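最終更新:2025年7月11日
メラニア・アントニューク

第2章 地方議会は予算をどのように決めるか

この章では、市の予算が議会で決まるまでの道すじを学びます。予算という言葉を聞くと、数字がならんだ厚い本を思いうかべる人が多いでしょう。 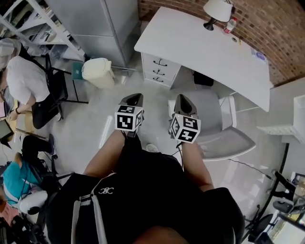
その本を最初から読む必要はありません。大切なのは、だれが案を作り、だれがそれを直し、だれが最後に賛成の手をあげるか、という順番です。順番がわかれば、新聞の短い記事を読んでも、いま話がどこまで進んでいるかを自分で判断することができます。

2.1 イルンベルク市の議会

この教科書では、イルンベルク市を題材に使います。第1章で選挙のしくみを説明したとき、すでに名前が出た町です。市議会の議員は21人で、任期のあいだに予算を何度も審議します。市長は議員とは別の選挙でえらばれますから、市長の党と議会の多数派が同じとはかぎりません。この点は、首相を議会の中からえらぶ国の政治になれている読者には、少しわかりにくいかもしれません。

市長は予算案を作って議会に出す権限をもっています。議員はそれを認めるか、認めないか、または一部を直すことができます。ただし、市長の権限をうばうほど大きく直すことはできないと考えられています。どこからが「大きく直す」ことになるのか、法律の文章には線が引かれていません。そのため、実際の政治では話し合いの中で線が決まります。

2.2 案ができるまで

予算案の準備は、議会が開かれるよりずっと前に始まります。まず市役所のそれぞれの課が、次の年度に必要なお金を計算して、財政課に出します。財政課はそれを集めて、収入の見通しと合わせます。ほとんどの年に、希望の合計は収入より大きくなります。そこで財政課は各課の担当者をよび、どの事業を先にのばせるか、一つずつ聞いていきます。この作業を査定といいます。

査定は公開されません。市民が見ることができるのは、査定が終わったあとの案だけです。私がはじめてこの制度を勉強したとき、一番おもしろい部分が見えないことを残念に思いました。いまは各課の要求額をあとから公表する市もふえていますので、要求額と案の数字をならべてみると、査定の内容をある程度まで推測することができます。章の終わりの課題で、この方法をためします。

2.3 ラリッツ橋の修理費

具体的な例を見ましょう。5月の議会で、市長はラリッツ地区の橋を修理する費用を補正予算案に入れました。補正予算とは、年度のとちゅうで予算を変えるための案です。橋は地区の人が通学と買い物に使うもので、修理そのものに反対する議員はいませんでした。

争いになったのは、お金の出どころです。市長の案では、トレットポルト地区の図書館を広げる計画を先にのばし、その分を橋にまわすことになっていました。トレットポルトの住民はこれを知り、300人の署名を集めて議会に請願を出しました。請願を議会に出すには議員の紹介が必要で、このときはボイコ議員が紹介者になりました。ボイコ議員は市長と同じ会派に属していましたから、会派の中でもかなり議論があったようです。

請願は、まず委員会に送られました。委員会では図書館の設計費だけを今年度に残し、工事費は来年度に入れるという修正案が出されました。財政課長は、設計費だけならば基金から出すことが可能であると答えました。この答弁のあとで、修正案に賛成する議員がふえました。本会議の採決では、修正案は2票の差で可決されました。

この例で注意してほしいことが2つあります。第一に、請願は市長の案をそのまま止める力をもっていません。請願が採択されても、市長や議会に法律上の義務が生まれるわけではないのです。それでもトレットポルトの請願は、委員会で財政課長に質問をするきっかけになりました。第二に、修正案を作った議員たちは、橋の費用にはまったくさわっていません。反対の少ない部分を残し、争いのある部分だけを動かすという方法は、地方議会でよく使われます。

2.4 この章で使う言葉

当初予算は、年度が始まる前に決められる予算のことです。補正予算については、すでに説明しました。会派は、考えの近い議員が議会の中で作るグループで、政党と重なることもありますが、同じものではありません。イルンベルク市議会では、どの党にも入っていない議員が集まって会派を作っています。基金は、特定の目的のために市がためているお金です。目的とちがうことに使うときは、原則として条例を変える必要があります。

次の節からは、委員会の議事録を実際に読みます。議事録の文章は話し言葉がそのまま残っているので、主語がなかったり、文が長くつづいたりします。はじめはゆっくり読み、だれが発言しているかを余白に書きながら進んでください。辞書は政治の専門辞典でなくてもかまいません。

課題
自分が住んでいる市町村の最新の補正予算案をさがし、金額が一番大きくふえた事業と、一番大きくへった事業を書きなさい。各課の要求額が公表されている場合は、その数字も写しなさい。

お問い合わせ | 著作権はメラニア・アントニュークにあります。無断転載を禁じます。 | ページの先頭へもどる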